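Itdale Half Marathon, notes for race organisers' evening, January 2020

1 Intro
Thanks for having me. Keep it short, tea after.
Sport + tax + prize money. Dull but it bites. 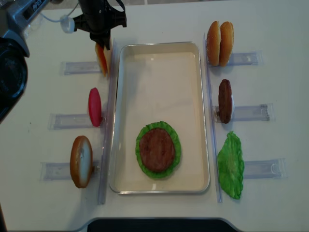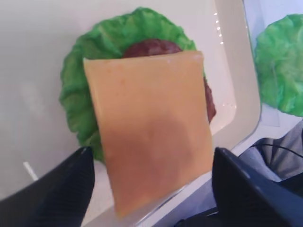
2 Overseas runners
- 13 came last March, Turkton club mostly
- prize over 200? write it down, keep reciepts
- travel paid by us = ask the accountant, dont guess

3 Appearance fees
- Fultalo race got this wrong, bill came 12 months later
- pause here, let them groan

4 What to do
- form out 30 days before
- one copy each, one for the file
- questions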